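Zodura Border News Corpus: data card

Version dated 11 Jun 2023

Summary

Zodura is a set of 600 short news reports on migration and border crossings, rewritten in simpler English for adult learners. Each report is paired with its original wording. The texts were collected by Soltia and edited at the Basville office.

Contents

texts/ holds the reports, one plain text file each
pairs/ holds the sentence alignments, 1642 in all
glossary/ holds word lists by level
docs/ holds the style guide and the notes on annotation

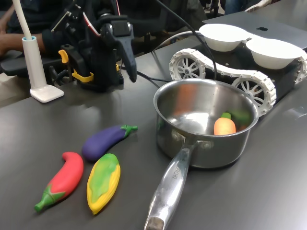 Reports run from one to three pages. Most cover journeys, asylum hearings, shelters and work permits, and a smaller group covers life after arrival: school, housing, food. The glossary is sorted by topic as well as level. The food list is the easiest place to begin, as it has short concrete entries such as "saucepan" and "vegetable". Legal terms are harder and carry a longer note.

How the texts were simplified

1. Sentences over 25 words were split. Quoted speech was left alone.
2. Legal terms were kept and explained at first use.
3. Place names follow the spelling in the original report.
4. Ages and family ties were kept only where the story depends on them. Names of children were removed.
5. Each text was read by a second editor, who marked it as level A, B or C. Leemans level codes are given in a separate column for older course material. Words from the food list (corn, aubergine, chilli pepper) are all level A.

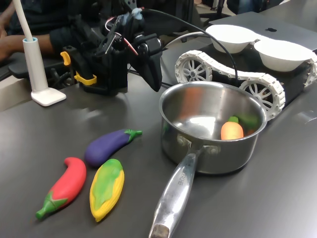 6. Texts on which the two editors disagreed were sent back once. 82 were changed at this stage and 11 were dropped. The dropped texts are not part of the total.

Known gaps

Coverage of sea crossings is thin. Reports from December are over-represented, as two of the sources publish yearly round-ups then. Some originals were themselves translated, and the language of the first version is not always recorded.

Use

Free for teaching and research. Do not use the corpus to trace people mentioned in the reports. Corrections go in the issues list, with the file name and the line number. Audio versions are planned but there is no date for them yet.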